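Cillow Community Boards > Shared Rooms and Equipment > Building Brick Storage

Topic: Sorting and storage of loose bricks on the light tabletop

Dositz
Posted 29th July

Members are invited to comment on the proposed arrangement for returning building bricks to storage after each session. The present guidance asks that all bricks go into one open container on the table. Several members have requested that they be divided by shape instead. Two pictures of the table are attached.

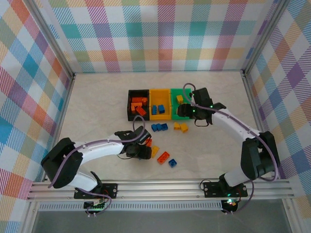
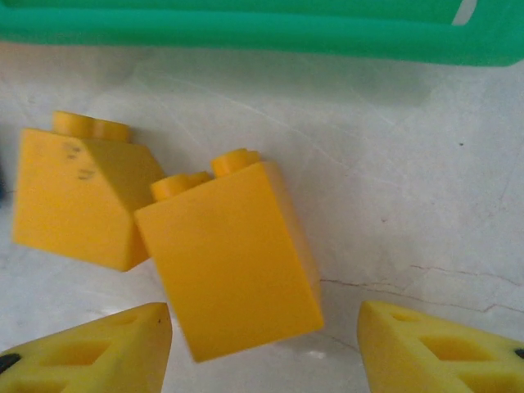
The matter to be settled is whether a single container remains adequate for a collection of this size. The current inventory was drawn up in October and lists sloped bricks separately from standard ones, although the two kinds have always been stored together. Sloped pieces such as the yellow one in the second picture, with its two studs along the back, are the pieces most often requested and the pieces members most often report as difficult to find. I would therefore propose 3 additional containers, to be kept on the lower shelf and labeled by shape. Comments will be accepted for eight days.

Rekden
Member, Storage and Supplies

I have read the proposal and cannot support it in its present form. Dividing by shape requires every person who puts bricks away to make a decision about each one. Our younger members do not do this reliably, and the result will be four mixed containers in place of one. A single container has the merit of being understood by everyone.

If a division is necessary, I would ask that it be made by color. Children sort by color without instruction.

Zamora
Member

With respect to the previous reply, sorting by color was attempted in the old room and was abandoned. A builder looking for a sloped piece does not usually mind whether it is yellow or orange, but does mind having to search every container for it. Shape is the better principle for anyone who uses the collection regularly.

I would add a separate point regarding condition. The sloped brick in the second picture has grayish-black marks on its flat face. The guidance should state whether marked bricks are to be cleaned before they are put away or set aside. At present it says nothing on the subject.

Dositz

Thank you both. On the question of marked bricks, the practice has been to wash them in warm water with a small amount of dish soap and to dry them on a towel overnight. I agree that this should be written down. Marks that remain after washing do not affect use, and such bricks should stay in the collection.

Rekden
Member, Storage and Supplies

I have no objection to the cleaning provision. I would ask that the tabletop be included in it. The second picture shows scratches and smudges on the white surface, and a damp cloth at the end of each session would be a reasonable requirement. Abrasive pads should be prohibited.

My objection to the additional containers stands. If the proposal proceeds, I request that it be limited to one extra container, for sloped pieces only, and reviewed after 50 sessions.

Zamora
Member

One extra container would be acceptable to me — provided that it is a different color from the existing one and has a lid. Fifty sessions is too long a period for a trial. I would suggest a review in October, when the inventory is due to be repeated in any case.

Dositz

The amended proposal is recorded as follows: one lidded container for sloped bricks, the existing container retained for all others, and a written cleaning procedure covering both bricks and tabletop. The date of the review remains open, and members who have a preference are asked to state it in this topic before the comment period closes.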